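# Fletby dress stand, adjustable (studio model)

Updated 12 May 2018

The Fletby is the stand we use for the evening draping class and the one we get asked about more than anything else in the Histton workroom. We now stock it for students and for other schools, along with the spares. I've been teaching on them since they first came in and I still get a bit excited unpacking a new one!

It's a three-quarter length female form on a wheeled base, with adjusters at bust, waist and hip, a separate neck adjuster, and collapsible shoulders so you can get a finished bodice off without wrestling it. The cover is a natural linen over a padded layer that takes a pin properly. You can pin straight in at a fair angle and it holds, even on the side seams, where cheaper stands tend to go hard just when you need them.

## What it's like to work on

The adjusters are little brass wheels and they turn with a thumb. You don't need a key, so there's no key to lose. Each one opens the body evenly from the centre, so your centre front and centre back stay where they should be - lovely for anyone who has spent an afternoon draping on a form that has quietly twisted to the left. The gaps between the panels do open up at the larger settings, as they do on any adjustable stand. Tape over them with cotton tape before you start on silk or anything else that will sink in.

Style lines aren't marked on. Some people will miss them. Zubaida Abbasi, who runs our pattern cutting year, likes her students to tape their own lines in the first week and says they understand a princess seam far quicker for having put one on by hand and got it wrong. I agree with her, although I'd happily take a printed waistline.

Height is set with a foot pedal. Go gently on the way down, it drops faster than you think.

## Sizes

| Stand | Bust | Waist | Hip | Back neck to waist |
|---|---|---|---|---|
| Small | 81-99 cm | 61-79 cm | 86-104 cm | 39 cm |
| Medium | 94-112 cm | 74-92 cm | 99-117 cm | 41 cm |
| Large | 108-126 cm | 88-106 cm | 113-131 cm | 42 cm |

If you fall between two, buy the smaller and pad it out. Padding is a skill worth having anyway, and a padded small will give you a much truer shape than a medium wound right in. We have wadding by the metre and can show you how to do it if you come by.

The back length is fixed. For a long-waisted or short-waisted client you'll have to move your waist tape up or down, and the hip adjuster won't quite sit where you want it. It's the one thing I would change.

## In the box

- Body with linen cover
- Neck cap and two arm plates
- Pole with foot pedal
- Five-wheel base with brakes
- Spare set of brass adjuster wheels
- Allen key for the base only

The arm is sold separately. It's made by Zollby, it's soft and stuffed, and it clips on to the arm plate with a strap under the collar. It fits either side once you've turned the plate round. For sleeves it's a joy, and I'd get it at the same time if you're doing any tailoring.

## Prices

A single stand in any size is £335. The school set is five stands and it comes to £1,675, so there's no discount on the set itself, but delivery is included and we'll put them together in your studio. The Zollby arm is £50. Spare covers are made to order in linen or black cotton, and the black is very smart if you also use your stands for display.

Students on any of our courses can hire a stand for the length of a term. Ask at the desk, and do ask early as they go quickly once the final collections start in April.

## Looking after it

Brush the cover down with a dry clothes brush. Don't steam a garment on the stand with the steam full on, just a light pass and let it cool. Pull pins out in the direction they went in. Wind all the adjusters closed when you put it away, and keep it off the radiator.

The wheels pick up thread like you wouldn't believe. A seam ripper gets most of it out, then a drop of sewing machine oil.

We've worked out that our oldest stand has done 3,000 hours of class time, and its cover has been changed once. The pole has a scratch or two. The adjusters are the original ones and still run smoothly, which pleases me every time I use it.

## Questions we get

**Can I use it for menswear?** Not really. There's a male form in the same range, but we don't keep it in.

**Does it come apart for the car?** Yes, the body lifts off the pole and the base unclips. The medium goes across the back seat of a small hatchback.

**Will it take a heavy coat?** It will. Put the brakes on.

**Is the Trịnh half-scale stand a cheaper way in?** It's a different tool. The Trịnh is brilliant for trying out ideas on your kitchen table and uses hardly any calico, but you can't fit a person's clothes on it. Plenty of our students end up with both. 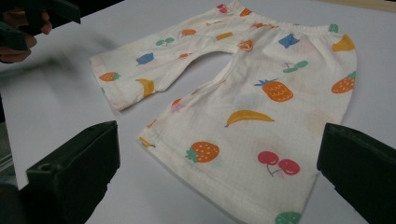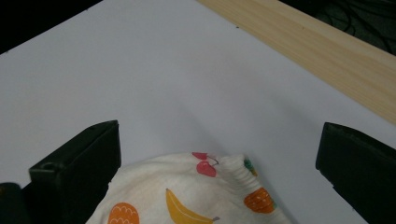

**Chalerm Wiriya**

Stands are sent out within 7 working days of your order, or you can collect from the Histton workroom during class hours. You're very welcome to come and try one first - bring some calico and your own pins, and stay as long as you like.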